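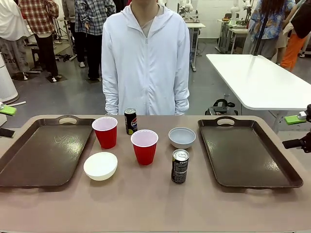

The community hall in Flistden costs $19 an hour to hire, and the council wants to stop running it. The proposal is to hand the building to Stadetti, a property manager from the city, which would lease it out by the half day at a rate it has not yet named. I think this is a mistake, and I don't think the people proposing it have spent much time in halls. Most of what happens in one is small. It is two serving trays on a table, a couple of red plastic cups, a can of Pepsi and a bowl or two. An event that size will pay for two hours. It will not pay for a half day at a commercial rate, and it will go without a venue.

The council's case rests on a usage report tabled in April. The report says the hall was booked for 730 hours over the year and that this is too low to justify the cost of keeping it open. I have read the report twice and it does not say what number would be high enough. It also leaves out the weeks when the hall was shut for the roof repairs, and it counts a wedding and a playgroup the same way, by the hour. A playgroup that meets every week of the school term matters more to the town than its hours suggest. The parents who go have nowhere else within walking distance.

We have seen how this goes. Sornemov leased out its hall on similar terms, and three years later the regular groups had gone. The choir moved to a church with poor heating and then folded. The card afternoon went to somebody's garage. The hall itself looks very good now, with new floors and proper blinds, and on most weekdays it is locked. I don't blame the company that runs it. It was asked to make the building pay and it found the customers who could pay.

I accept that the hall loses money. So does the library, and so does the swimming pool, and the footpaths have never earned a cent. The loss works out at around $8 a year for each household on the rates roll. People can reasonably object to that, and some of my neighbours do. But they should be asked about it directly, with the figure in front of them, and so far the figure has been left to page 19 of an attachment.

There are cheaper fixes that have not been tried. The booking form still has to be printed, filled in and dropped at the council office on Tiedemann Street during business hours, which rules out anyone with a day job. The kitchen has been listed as unavailable since the hot water unit failed, though the unit was replaced. The hall is not on the council's own list of venues - I looked. A building that is hard to book will show low bookings, and it is odd to use that as the argument for giving it away.

Put the form online, correct the kitchen listing and run the hall for another year. Then write the report again with the closures taken out. If the numbers are still poor I will listen to a case for leasing, provided the regular groups keep their times and their rate in writing. Submissions close at 5 pm on Thursday, November 11, 2021, and they can be emailed, unlike the booking form.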